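Stale bread: fridge, freezer or counter?
Baking and Leftovers > General
Page 1 of 1

cadley_oven
Two of us in the house now and we can't get through a loaf before it goes hard. I bake every four or five days, plain white, 100 percent bread flour, nothing fancy. I've been keeping it in the fridge in a plastic bag and by day two it's like cardboard. My mother always kept hers in the fridge. What does everybody else do?

Els Kramer
Stop using the fridge. Bread goes stale faster in there than on the counter. The starch firms up quicker when it's cold but not frozen. Counter for two days, freezer for the rest.

nakton43
Els is right about the starch but it depends where you live. I'm in a humid place and a loaf on the counter in summer has green spots on day three. I'll take firm over moldy. Toast fixes firm.

Els Kramer
Toast fixes it for toast. It doesn't fix it for a sandwich. If mold is the trouble, freeze it the day you bake it.

nakton43
Not everyone has freezer space. Mine is full of fish.

Thang V
Slice before you freeze. I froze whole loaves for a year and had to thaw the entire thing every time I wanted two pieces. Now I let it cool all the way, slice, bag it, press the air out. Slices go straight in the toaster from frozen. For sandwiches, 20 minutes on a plate.

cadley_oven
How long do you let it cool? I usually cut it while it's still a little warm.

Thang V
Overnight if I bake in the evening. Three hours at least. Bagging it warm gets you ice crystals on the inside of the bag and a wet crust later.

wilma_b
I've never had luck with plastic on the counter. The crust goes leathery. I use a cotton bag inside a bread box and put the cut side down on the board for the first day. By the second day it's drier than it would be in plastic, but I prefer that.

irkier
Bread boxes do nothing. Mine sat on the counter for six years taking up room. I did one loaf in the box and one in a paper bag next to it and couldn't tell them apart.

wilma_b
What kind of box? Mine has a lid that fits tight. The roll-top kind leaks air all around.

irkier
Roll-top. OK, maybe that's it. I still wouldn't buy another one.

Nuanchan S
For cadley_oven, the way I check is to press on the top crust. If it gives and comes back, it's good for sandwiches. If it gives and stays down, it was underbaked or it got bagged warm. If it doesn't give, toast or breadcrumbs.
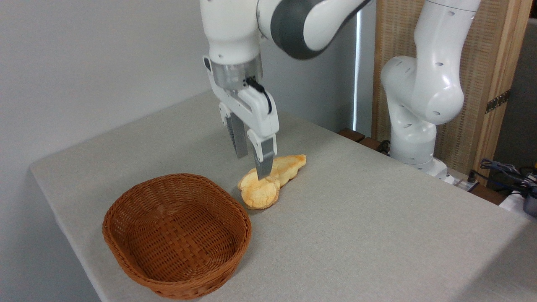

Do this on the middle of the loaf. The ends are always harder and will fool you. I also go by smell, any sour or musty smell and the whole thing goes out, even if there's only one spot of mold showing.

nakton43
I cut the spot off and eat the rest. Never been sick.

Nuanchan S
Bread is soft so the mold goes in further than you can see. Hard cheese I'd trim. Bread I wouldn't.

cadley_oven
Thanks all. Going to slice and freeze half of the next one and leave the other half out in a cotton bag. Does the recipe matter? Mine has no fat in it.

Els Kramer
Yes. A tablespoon of oil or butter gets you an extra day. Milk in place of some of the water helps too.

Thang V
Or bake a smaller loaf.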